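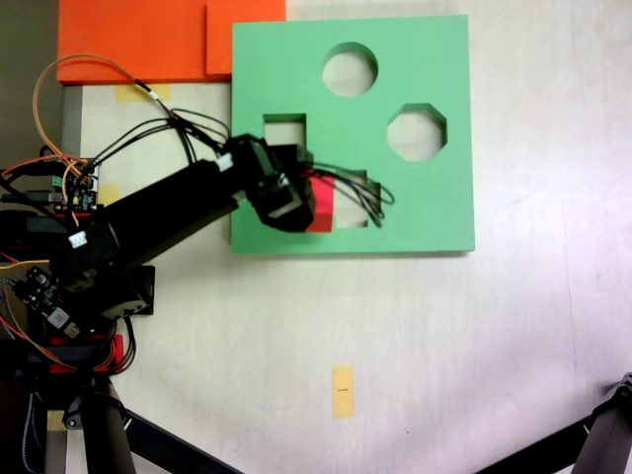

Trolto — Tischroboterarm als Bausatz

Bausatz für einen kleinen Tischroboterarm mit Zweifingergreifer, entwickelt in der Gemeinschaftswerkstatt Skononham. Der Arm ist für den Aufbau zu Hause, im Hobbykeller oder in einer offenen Werkstatt gedacht. Verkauft werden der komplette Bausatz, der mechanische Teil ohne Elektronik und alle Ersatzteile einzeln.

Artikelgruppe: Bausätze / Roboterarme
Hersteller: Gosus
Zustand: unmontiert, Servos vorab mit Adressen versehen
Sprache der Anleitung: Deutsch, Englisch

Beschreibung

Der Trolto besteht aus schwarzen Servogehäusen, die über Winkel und einen langen, rechteckigen Ausleger verbunden sind. Der Greifer ist mit eigenen Servos und Haltern am Ende des Auslegers verschraubt und lässt sich abnehmen, ohne dass der übrige Arm zerlegt werden muss. Die Kabel werden außen geführt. Das sieht weniger aufgeräumt aus als ein innenliegender Kabelbaum, dafür kommt man an jeden Stecker heran.

Die Entwürfe stammen von Ifor Nicholas und Zübeyde Canpolat. Die Elektronik hat Elikem Tetteh ausgelegt, von ihm ist auch der Schaltplan in der Anleitung. Alle Druckdateien liegen dem Bausatz bei und dürfen für den eigenen Gebrauch geändert werden. Wer einen Halter verstärkt oder eine andere Grundplatte braucht, kann direkt mit diesen Dateien weiterarbeiten.

Lieferumfang Komplettbausatz

Servos für Arm und Greifer
Ausleger, Winkel und Halter, schwarz
Basisteil, rot
Montageplatte, schwarz
Steuerplatine und Servoplatine
Servokabel, dazu ein Satz in Überlänge
Schraubensatz mit 19 Reserveschrauben
Steckbrett mit Formausschnitten, mintgrün
Satz Klötze, passend zum Steckbrett
Gedruckte Anleitung

Nicht enthalten: Netzteil, Rechner, Kamera, Stativ, Schraubzwingen und Klebeband.

Der mechanische Teil ohne Elektronik enthält alle Druckteile, Schrauben und die Montageplatte. Er eignet sich für alle, die noch passende Servos liegen haben. Bitte vor der Bestellung das Lochbild mit der Zeichnung auf Seite 3 der Anleitung vergleichen. Die Anleitung verschicken wir auf Anfrage vorab als PDF.

Aufbau

Für den mechanischen Aufbau sollte man einen freien Sonntag einplanen, für Verkabelung und Einrichtung noch einen Abend. Benötigt werden ein Kreuzschlitzschraubendreher, ein Innensechskantschlüssel und eine Spitzzange. Gelötet wird nicht.

Zuerst wird die Basis montiert, dann das Schultergelenk, dann der Ausleger. Der Greifer kommt zum Schluss. Vor dem Festziehen muss jedes Servo in Mittelstellung stehen. Dafür gibt es in der Software einen eigenen Menüpunkt. Wer diesen Schritt auslässt, baut den Arm später noch einmal auseinander.

Die Platinen sitzen seitlich an der Basis. Sie haben kein Gehäuse, die Anschlüsse liegen offen. Auf einer Werkbank, auf der auch gebohrt oder gefeilt wird, empfehlen wir die Abdeckhaube aus dem Zubehör.

Kabelführung

Am Greifer braucht das Kabel eine Schlaufe. Ist sie zu kurz, zieht es beim Drehen am Stecker. Ist sie zu lang, hängt sie über der Arbeitsfläche und kann an Bauteilen hängen bleiben. Wir lassen beim ersten Aufbau lieber etwas mehr stehen und kürzen die Schlaufe mit einem Kabelbinder, wenn der Bewegungsbereich feststeht. Der Kabelbinder darf den Ausleger umfassen, aber nicht über ein Gelenk laufen.

Die weißen Steckverbinder rasten hörbar ein. Bitte nie am Kabel herausziehen.

Arbeitsfläche

Der Arm braucht eine ebene, feste Platte. Auf hellem, einfarbigem Untergrund ist die Einrichtung mit Kamera am einfachsten, ein weißer Tisch reicht völlig. Stark glänzende Oberflächen sind ungünstig, wenn eine Lampe direkt darüber hängt.

Positionen markieren wir mit gelbem Kreppband und einem kurzen Filzstiftstrich. Der Strich gibt die Bezugskante an, das Band lässt sich wieder abziehen. Wird der Tisch zwischendurch anderweitig gebraucht, steht das Brett danach schnell wieder an derselben Stelle. In einer gemeinsam genutzten Werkstatt kommt das ständig vor.

Wer eine Kamera auf ein Stativ setzt, sollte die Beine außerhalb des Schwenkbereichs aufstellen und den Arm vor dem ersten Programmlauf einmal von Hand durch alle Endlagen führen — im stromlosen Zustand.

Das Steckbrett

Das mintgrüne Brett ist flach und quadratisch. Es hat vier Ausschnitte, darunter einen runden und einen achteckigen. Zum Üben eignet sich der rote Klotz am unteren quadratischen Ausschnitt. Er wird mit dem Greifer gefasst, über die Öffnung geführt und abgesenkt. Die Kanten müssen dabei parallel zum Ausschnitt stehen, sonst verkantet der Klotz.

Mit dem runden Ausschnitt beginnt man am besten, dort spielt die Drehung keine Rolle. Das Achteck verzeiht kleine Winkelfehler weniger gut, als man denkt. Yanti Hartono hat für die Anleitung 5 Übungen geschrieben, die mit der Handsteuerung anfangen und mit einem gespeicherten Ablauf enden.

Das Brett liegt lose auf dem Tisch. Rutscht es beim Einsetzen weg, hilft ein Streifen doppelseitiges Klebeband an der Unterseite.

Software

Die Steuerung läuft auf jedem üblichen Rechner mit USB-Anschluss. Bewegungen können über Schieberegler, Tastatur oder ein kleines Skript vorgegeben werden. Gespeicherte Positionen liegen als Textdatei vor und lassen sich von Hand bearbeiten. Eine Anmeldung oder Internetverbindung ist nicht nötig.

Sicherheit

Der Greifer ist klein, kann Finger aber schmerzhaft einklemmen. Beim Umstecken immer die Versorgung trennen. Der Bausatz ist kein Spielzeug und für Kinder nur unter Aufsicht geeignet.

Ersatzteile und Zubehör

Abdeckhaube für die Platinen
Greiferbacken, glatt oder gerillt, je 2 Stück
Ausleger einzeln
Servokabel in Überlänge
Klötze, einzeln nachbestellbar
Basisteil, rot

Lieferung und Abholung

Bausätze werden in kleinen Serien gepackt. Die nächste Serie ist für Mai vorgesehen, Vorbestellungen nehmen wir laufend an. Ersatzteile gehen meist innerhalb von zwei Werktagen raus. Abholung in Skononham ist nach Absprache möglich. Sammelbestellungen für die Werkstatt Abu Hammour bitte an Hortensia Pacheco richten, sie fasst die Lieferungen dorthin zusammen.

Bei Rückfragen zum Aufbau bitte die Seriennummer angeben. Sie steht auf der Unterseite der Montageplatte.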